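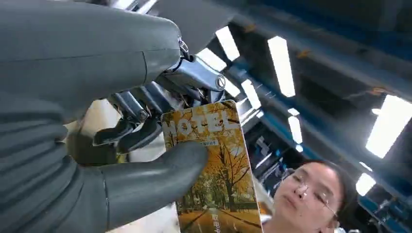

What is a platform in car manufacturing?
A platform is the set of shared parts that several models are built on: the floor, the suspension mounting points, the steering and the front crash structure.

Course handout, unit 4. Prepared by Ans Dierckx.

Stretching a platform
A third row of seats needs a longer rear floor. Most makers keep the front section as it is and change the part behind the front seats. The distance from the pedals to the front axle is costly to alter — it affects the crash structure and the steering — so it usually stays the same across models.

Our case is the Gomberg, a small family car from Erkside. The five-seat version has 814 parts in common with the seven-seat version. Tooling for the new rear floor was planned for 3,000 cars in the first year.
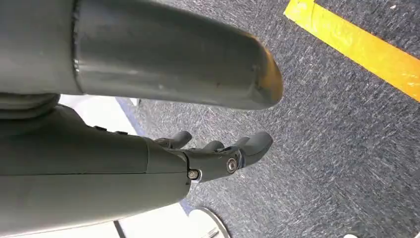 Reading for next time
Maes, chapter on wheelbase and overhang. Skip the section on trucks.

Exercise
Sketch the Gomberg floor from the side and mark which sections can be stretched. Write a short note on what happens to rear axle load with all seats taken. Hand in to Gerrit Bosman before the December break.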